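Diese Website verwendet Cookies. Mit der weiteren Nutzung stimmen Sie der Verwendung zu. Einstellungen | Akzeptieren

Wer Handbewegungen verkauft, sollte sagen, was er liefert

Zuletzt aktualisiert: 3. September

Seit einiger Zeit kann man Handbewegungen kaufen wie Druckerpapier. Man bestellt eine Anzahl Episoden, nennt ein paar Tätigkeiten und bekommt nach einigen Wochen einen Datensatz, mit dem sich eine Robotersteuerung trainieren lässt. Die Firma Nilent bietet das als Paket an. Die kleinste Stufe umfasst 600 Episoden, dazu gibt es für Kunden, die selbst aufnehmen wollen, das Handschuhset Jotton zur Miete. Das Set kostet 159 Euro am Tag.

Ich halte das Angebot im Kern für vernünftig. Kleine Betriebe, die einen Greifarm an einer Packstation einsetzen wollen, haben selten Leute, die nebenbei Trainingsdaten erzeugen können. Athina Makris, die bei Potia die Versandlinie betreut, hat es im April mit eigenen Mitteln versucht und nach sechs Tagen aufgehört. Ihre Mitarbeiter hatten zu tun, die Aufnahmen waren uneinheitlich, und am Ende fehlte bei einem Teil die Zuordnung der Hände.

Die Technik selbst ist nicht besonders geheimnisvoll. Auf jedem Handschuh sitzt ein Würfel mit Markermustern, aus deren Lage in den Kamerabildern sich die Stellung der Hand berechnen lässt. Eine Person sitzt am Tisch und hantiert mit Gegenständen, die man aus jedem Haushalt kennt. 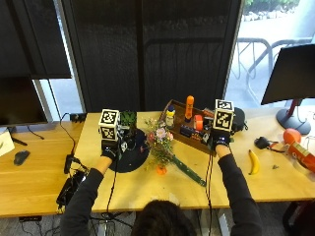

Arbeitsplatz mit Markerhandschuhen, Tablett und Alltagsgegenständen.

An einem solchen Tisch lässt sich gut ablesen, worüber man vor der Bestellung reden sollte. Eine Banane, ein Ball, eine Rolle Klebeband: Das ist für allgemeine Greifversuche brauchbar. Wer Kartons mit Einlegern packt, braucht etwas anderes. Nilent schreibt im Angebot von »alltagsnahen Objekten« und überlässt es dem Kunden, herauszufinden, ob sein Alltag gemeint ist. Auf Nachfrage bekommt man eine Objektliste. Sie gehört in den Vertrag.

Mein zweiter Einwand betrifft die Kabel. Kabelgebundene Handschuhe sind robust und müssen zwischendurch nicht geladen werden, das spricht für sie. Sie legen aber fest, wie weit jemand greift und wie er sitzt. Für Arbeiten am Tisch ist das hinnehmbar. Für Regale, Wagen oder alles, wozu man aufstehen muss, würde ich das Set nicht mieten.

Der dritte Punkt ist der Preis, und hier wird es ärgerlich. Verrechnet wird pro gelieferter Episode. Was als geliefert gilt, entscheidet die Firma. Im Probelauf, den Kalliopi Spanos für uns ausgewertet hat, waren von 100 Episoden sechs unbrauchbar, weil ein Marker längere Zeit verdeckt war. Das ist keine schlechte Quote. Bezahlt haben wir sie trotzdem, und ein Nachliefern war nicht vorgesehen.

Bei Vigfúsdóttir ist das anders geregelt. Dort prüft der Kunde eine Stichprobe, und erst danach wird die Rechnung gestellt. Die Aufnahmen kommen langsamer, die Auswahl der Tätigkeiten ist kleiner – dafür weiß man, wofür man zahlt. Ich würde für einen ersten Auftrag diesen Weg nehmen, auch wenn er länger dauert.

Zu wenig gesprochen wird schließlich über die Leute in den Handschuhen. Dieselbe Bewegung stundenlang zu wiederholen ist Arbeit, und zwar ermüdende. Müde Hände greifen anders als ausgeruhte, und das landet im Datensatz. Nilent macht zu Pausen und Schichtlängen keine Angaben. Ich hätte sie gern, schon aus Anstand, aber auch als Käufer. Wer eine Maschine nach menschlichem Vorbild arbeiten lassen will, sollte wissen, in der wievielten Stunde dieses Vorbild aufgenommen wurde.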